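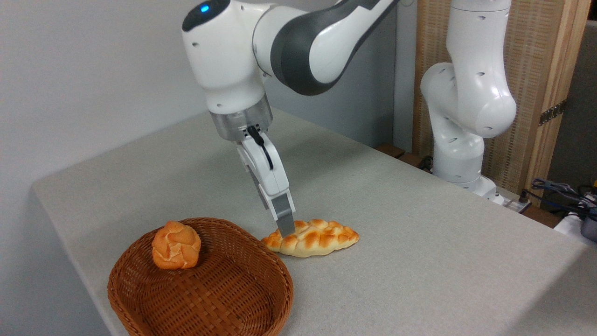

Home Articles Issues Authors Search

4. Equipment planning and cost

4.1 Scope of the purchase

The Likberg laboratory set out to equip one shared bench for the handling of food items of uneven shape. The budget covered arms, grippers, mounting parts, power supply and spare fingertips. Staff time was charged to a separate account and is not considered in this section.

Quotations were invited in June from three suppliers: Zinden, Sitthichai and Rulletti. Each was asked to price the same list of parts and to state delivery charges separately. Rulletti could not supply the gripper flange as a stock item and was not considered further.

4.2 Choice of gripper

A parallel gripper was preferred to a suction tool on grounds of running cost. Bakery goods with a broken or plaited surface give a poor seal, and the cups offered by both remaining suppliers would have needed regular replacement. Fingertips were budgeted as a consumable, at 15 pairs for the first year. Figure 3 shows the bench with a braided loaf and a wicker basket holding a single round bun. The two metal fingertips are at one end of the loaf, and a second arm stands at the far edge of the table.

Figure 3. Bench arrangement with two arms, parallel gripper, braided loaf and basket.

4.3 One arm or two

The laboratory compared the purchase of 2 arms in a single order with the purchase of one arm and a later addition. The single order carried a lower delivery charge and allowed both mounts to be fitted in one visit. Bench space was the main argument against it. Under the Sitthichai quotation, mounting parts came to 322 euros for each arm; the equivalent Zinden parts were dearer but included the base plate. The Zinden offer was accepted.

4.4 Costs left out of the first estimate

The first estimate omitted cable guides, power distribution and the replacement of bread used in trials. Together these added 692 euros to the first year's spending. Bread was the largest of the three, as loaves were discarded once the crust had begun to flake. Future budgets should carry a separate line for test items.

Comments

I would have liked to see the cost of the fingertips per pair. We get through ours much faster than the supplier suggests.

Does the mounting figure include tax? Section 4.3 does not say.

Useful section. Our department also forgot the cable guides.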